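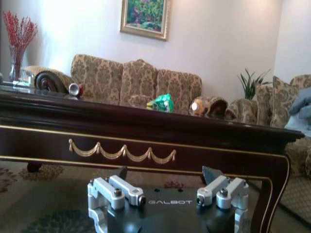 6 min read

I have been reading my own electric meter for two full years now, December to December both times. The second year came in at 2,079 kilowatt-hours. The first was 2,193. That is not a big drop and I am not going to pretend I did anything clever, but a few people asked me to write down how I keep the log and what I changed, so I am finally doing it.

First, what kind of place this is. It's a small house in Stostelby with gas heat, a gas stove and a gas water heater. I live by myself and I don't have air conditioning. If you have an electric dryer or a heat pump your number will be several times mine, and comparing the two would be pointless. Compare yourself to last year.

I started because of an estimated bill. Garnaswood, our power company, used to send a person out to read the meters, and when the person couldn't get to one they guessed. They guessed high on mine four months in a row. It all got squared up in the end, but I had to call twice, and both times I was asked for my own reading and didn't have one. So I bought a notebook and hung it on a nail next to the meter with a pencil on a string.

The rule is one reading on the first of the month, before breakfast. I write the date, the number on the dial, and the difference from the line above. If I am away I take it when I get home and write the real date next to it. I don't try to fix it up afterward. For a while I kept a column for the weather too, but I stopped filling it in after the first spring and the column is still there, blank, all the way down.

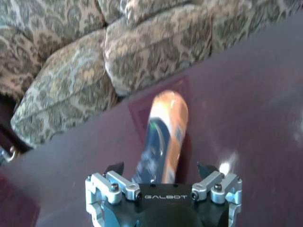 The living room, August 2024

The monthly number tells you that something changed but it doesn't tell you what. For that you need to look at things one at a time. I borrowed a plug-in meter from the library, a Soler, the gray one with the small screen. It goes between the wall and whatever you want to measure. I had it for three weeks and moved it from outlet to outlet, leaving it at least a full day on anything that cycles on and off.

The refrigerator was the largest thing in the house, as everybody told me it would be. It was also set colder than it needed to be. I turned the dial one notch warmer and put a thermometer in a glass of water on the middle shelf to be sure the food was still safe, and it was. I also cleaned the coils at the back, which I had never done in all the years I've lived here. I would like to say which of the two made the difference, but I did them on the same afternoon.

The surprise was the dehumidifier in the basement. I thought of it as a thing that ran now and then. It was running most of the day from May on. The downspout at the back corner was dropping water right against the wall, and the machine was pulling that same water out of the air again. I bought a length of plastic extension for the downspout and it now runs out past the flower bed. The dehumidifier still comes on in wet weather. It doesn't run all night anymore.

Lamps turned out to be hardly worth the trouble of measuring. I had changed most of the bulbs years ago. I found two old ones, one in the hall closet and one over the cellar stairs, and changed those, and I doubt it shows anywhere in the total.

The space heater is the one I feel silly about. It draws 700 watts on the low setting and I had it under my desk for most of two winters. The desk was against the north wall. I moved the desk to the other side of the room and put a rug down, and I use the heater perhaps one evening in ten. I could have moved the desk at any time. 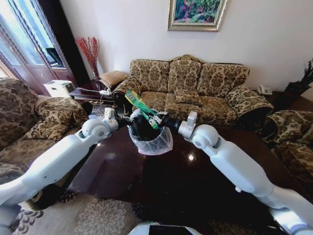 Stostelby Home Energy Club

Most of what I know came from the club, so I should say something about it. We meet in the reading room at the library once a month, except in the summer when people are away. You bring your readings if you want to. Some people never do and just come for the talk, and that is fine. Piroska Szekeres runs the meetings and keeps the lending box, where there are two more plug-in meters and a draft gauge with a cracked case that still works.

She is also the one who talked me out of buying a new refrigerator. I came in with an ad for one and the numbers worked out, sort of, if I assumed the old one would get worse and the new one would last. She asked me to clean the coils first and come back in the fall. I still have the old one. When it dies I'll replace it with a smaller model, because I don't come close to filling this one.

There's a second group over in Pratholm that does the same sort of thing with a shared spreadsheet. I looked at it and it is very good if you like spreadsheets. I prefer the notebook. I can flip back through it standing at the meter, and if a number looks wrong I can read the dial again right then. I did catch one mistake that way. I had swapped two digits and it looked as if I'd used next to nothing in October.

The money side is modest. Rates went up between the first year and the second, so my bills didn't fall at all. They would have gone up by more, I suppose. The downspout extension and the two bulbs together cost me $34 and I haven't tried to work out when that pays for itself. The basement smells better, and that was worth the trip to the hardware store.

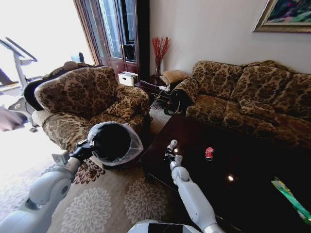
What I have not dealt with is the overnight use. With everything switched off that I can think of, and the refrigerator between cycles, the dial still creeps. I read it once at bedtime and again at six in the morning and there was more gone than I could account for. Part of it will be the doorbell transformer and the furnace controls. The internet box is on all the time and I'm not going to start unplugging that. Another member suggested turning off breakers one at a time and watching the meter, which means having someone at the panel and someone outside, calling back and forth. My brother has agreed to help when he visits. The panel labels were written by whoever lived here before me and at least two of them are wrong, so we'll have to sort those out as well.

If you want to start a log of your own, any notebook will do. Take the first reading today and don't wait for the first of the month, you can switch over later. Check which digits your company counts, too. Mine ignores the last one on the right, the one in the red box, and for my first two months I was writing it down with the rest.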